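Workshop Tips: Handling Loose Wire with a Gripper Arm

Pultmont Workshop Guidance, revised 2021-10-03

The following advice was prepared after a fault at the Trernutley workshop in December. A gripper arm closed on a wire pair while one conductor was still connected to a bench supply. The bare tips touched the rim of a metal tray, the supply shorted, and the arm stopped with its fingers shut. No person was hurt. The repair took 3 working days and the controller had to be replaced.

Before starting the arm

Switch off and unplug every supply on the bench. A supply that is merely turned down to zero is not considered off.

Cover the floor of any metal tray with dry paper or a rubber mat. Paper helps small parts show up, but it is not a substitute for insulation – a bare tip can still reach the rim.

Cap or tape stripped ends until they are needed. Keep circuit boards well away from the path of the wires.

Sort wires by bin and return each bin to its place. At Trernutley, the live pair had been taken from the wrong bin.

While the arm is running

Grip the insulation, never the bare metal. Set the closing force as low as will hold the wire; the Pradent controller in use at the time accepted values up to 563, and the setting found after the fault was 345.

Keep thin twisted leads clear of the fingers. They catch easily and may drag a connector off the tray.
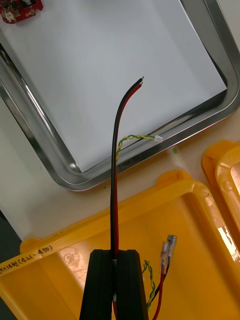 Red-and-black pair held by the insulation, stripped tips over the paper.

If the arm stops with a wire in its grip

Press the stop button and cut power at the wall. Do not pull the wire free by hand. Wait until the controller lights are out, then open the fingers with the manual release.

Inspect the insulation where the fingers closed. Discard any wire that is flattened or nicked.

Record the fault code in the bench log. Code 3927 must be reported to Ebbe Ekström at the Jacobs building before the arm is used again.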